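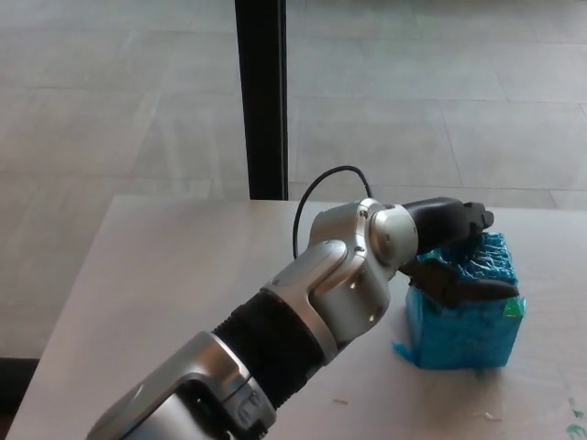

Household and shop-floor robots: common questions

We get a steady stream of email from people who have seen a clip of a robot folding a towel or packing a crate and want to know whether they can have one. The answers here cover what people ask most, both for the home and for small workshops. They are updated when something changes enough to matter, and the last round of changes was made in December.

The basics

Can a robot do my housework yet?

Some of it. Floor cleaning and lawn mowing have been handled by machines for years, and dishwashers and washing machines are robots of a kind, if you are generous with the word. Tidying, cooking, folding, making beds and putting shopping away are a different matter. Arms can do pieces of those jobs under supervision. We don't know of one we would leave alone in a kitchen.

Why is picking things up so hard?

Because objects differ, and small differences count. Take a box covered in crinkled plastic. The surface isn't flat, the edge may be ragged, and shiny wrapping throws back light that can confuse a camera trying to work out where the side of the box is. A person closes a hand on it and adjusts without thinking. An arm has to decide where to put its gripper, how wide to open and how hard to squeeze, and it has to notice if the wrapping slides while the box stays put.

Rigid boxes of one known size are easy by comparison. That is why so much factory work was automated early and so little housework was.

What about soft things, like clothes?

Harder again. A shirt has no fixed shape, so the machine has to find a corner or a collar before it can begin. Folding systems exist and some are good, but most are slow and many want the garment laid out a certain way first. If you have to lay out the shirt, you may as well fold it.

Is the problem the hardware or the software?

Both, though the hardware gets less attention than it should. A plain two-finger gripper can manage a surprising range of objects. It is poor at buttons, zips, bag ties and anything that has to be turned around in the hand. Grippers with more fingers can do more, and they also break more often and cost more to fix.

On the software side, the usual trouble is the odd case. A program that handles a box well may do badly when the box is on its side, or wet, or has a loose flap of wrapping sticking out.

At home

Which chores are closest?

Jobs done on a clear, flat surface, with a few objects at a time and nothing fragile. Moving items from a table to a bin is one. Sorting recycling into two containers is another, provided you don't mind checking it. Wiping a table is close as well, though getting into the corners is still poor.

Would I have to change my house?

Probably, a little. Most arms need a stable surface to work over, good even light and enough room to swing an elbow. Cables on the floor are a problem for anything with wheels. So are rugs with fringes, door thresholds and stairs. Homes with a lot of open floor do better.

Is it safe around children and pets?

Treat any powered arm as a machine that can pinch. Many modern arms stop when they meet resistance, but the force they stop at varies from model to model, and what the gripper is holding matters too. A soft stop is no help if the arm is carrying a knife. Keep small children and animals out of reach while it is running.

How fast are they?

Slow. A job that takes you a minute can take an arm several. Many videos online are sped up, and the label saying so is often tiny. Look at anything else moving in the background and you can usually tell.

In the workshop

We run a small shop. Is it worth looking at one?

It depends on how much your work repeats. If you move the same part from the same tray to the same machine all day, then yes, and you could have done it ten years ago. If every order is different, it is much less certain.

As a rule of thumb, we tell people to think about runs of 1,000 pieces or more for a fixed setup. Below 200 the time spent on setup tends to eat whatever you save. Between the two it comes down to how patient you are.

Can it handle wrapped or taped packages?

Often, with trial and error. Loose wrapping is the main difficulty, as a gripper can take hold of the plastic and not the thing inside. Suction cups are common in packing work but need a smooth patch to seal against, and crinkled film doesn't give them one. Fingers are usually the better choice there. Test with your own packages, including the badly wrapped ones. A sales demo will use tidy boxes.

How did the trial at Rudholm go?

Several readers have asked after we mentioned it. Rudholm packs small household goods and ran an arm on a single bench for 3 months. Jarlath Ó Dálaigh, who looked after it, told us it coped with the standard cartons and struggled with returns, which came back in whatever wrapping the customer had to hand. They kept the arm for the cartons and put the returns back on the hand bench. He would like to try again with a different gripper.

Who looks after it once it's in?

Someone on your own staff, in practice. Plan on 2 people knowing how to stop it, clear it and restart it, so that one of them can take a day off. Fingertips wear down. Cables that run outside the arm can snag, so look them over at the start of each shift. Wipe the work surface too, as marks and scraps of tape can upset some camera systems.

Buying and waiting

Do you recommend a brand?

No. We don't sell anything, and we haven't tested enough machines to rank them. We are sometimes asked about Rallum and Grenano. We have seen each of them at a trade show and nowhere else, so we have no opinion worth passing on.

Should I wait?

For the home, yes, unless you enjoy tinkering. For the shop floor, get a quote for your most repetitive job and see how it looks on paper.

Will it replace my staff?

The shops we have talked to mostly moved people to other work - checking, repairs, the awkward orders. Alaoui, a bindery, let its packing team shrink as people left and didn't rehire. Both things happen, and you should be open with your staff about which you have in mind.

How do I send in a question?

Use the contact form. We read everything on Wednesday and answer what we can. Please tell us what the object is, what it is wrapped in if anything, and how many you handle in a day.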